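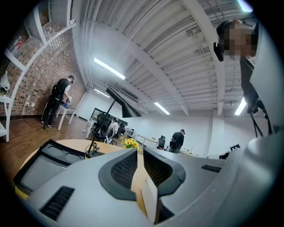

*Gripper over the round table, with the lamp and sunflowers behind the fingers.*

## Workshop tips: getting cleaner data (and happier software) out of a hand-held gripper

I spend most of my week on the software side of our pick-and-place work at Clevbridge, which means I see everybody's recordings after the fact and get to find out what went sideways. These are the habits that have saved me the most time. Some are a bit fussy, but they pay off fast!

### Before you record

**Wipe the lens, then look at a live frame.** Do both. A thumbprint on a wide lens is hard to spot by eye and very easy to spot in the tracking log, where the pose starts wandering for no reason you can find. A dry microfiber cloth is all you need.

**Leave something on the table.** My favorite tip of the lot. Visual tracking loves corners, edges and texture, and a bare tabletop gives it next to nothing. A desk lamp is great (thin arm, hard outline, stays put), and a bunch of flowers is even better for texture as long as there isn't a fan blowing on it. Brick walls are a gift. If you work against a plain white wall, tape up a couple of posters.

**Put the marker card where you'll see it at the beginning.** Stand it upright, look straight at it, and hold still for a count of 5 before you do anything else. Our mapping step in Burker uses those first frames to set the scale, and a rushed start is the number one thing I end up fixing by hand. Measure the printed square with a ruler too, once, and write the size on the back. Printers love to "fit to page."

**Tidy the cables.** A thin cable on a wooden floor disappears the moment you're concentrating on your fingers. Run it along the wall or tape it down.

### While you record

- Close the fingers all the way and open them all the way at the start of every session. The width estimator gets its two end points from this, and it takes four seconds.
- Move a little slower than feels natural. Motion blur kills feature matching long before it bothers a human viewer.
- Pale blocks on pale wood are tough for the segmentation model. Mix in a few darker ones, or lay down a colored placemat.
- If somebody walks past, keep going. The outlier filter copes nicely with people crossing the background. What it can't handle is a person filling most of the view, so ask folks to give you an arm's length.
- Say "bad" out loud when you fumble a grasp, if you're recording sound. Searching the audio for that one word is so much quicker than scrubbing through video!

### Lights and exposure

Lock the exposure. Please, lock the exposure. Ceiling tubes sitting right inside a wide view will pull auto-exposure down every time you tilt up, and then your block turns into a gray smudge just as the fingers close on it. I set mine for the tabletop and let the lights blow out. If you get slow dark bands rolling through the video, match the shutter to the mains frequency (1/120 works for us) and they go away.

### Back at the computer

**Run the check script before you leave the room.** Ours is a little tool called Coutinho. It flags dropped frames, lost tracking and any clip where the finger width never changes. One Friday afternoon I skipped it and came back to 118 clips with the clock offset wrong. All recoverable, but there went my Monday.

**Plot the path in 3D.** Numbers in a log look fine right up until you draw them. A good path is smooth, comes down to the table and goes back up. A jump of a hand's width in the middle is a relocalization, and I trim the clip there or throw it out.

**Keep the planner's table height in one file.** We had it in 2 places for months, and naturally they disagreed. Now the planner and the simulator both read the same config, and the fingertips stop where they should.

**Replay at half speed first.** When a trained policy goes onto the arm, cap the speed and raise the whole path a few inches for the first run. If it closes on air in the right spot, bring it down.

### Small stuff worth having in the drawer

Spare finger pads, painter's tape, a six-inch ruler, that microfiber cloth, a fat marker for labeling cards. I also keep a printed copy of the Drakaldale calibration sheet in there, in a plastic sleeve so it stays flat.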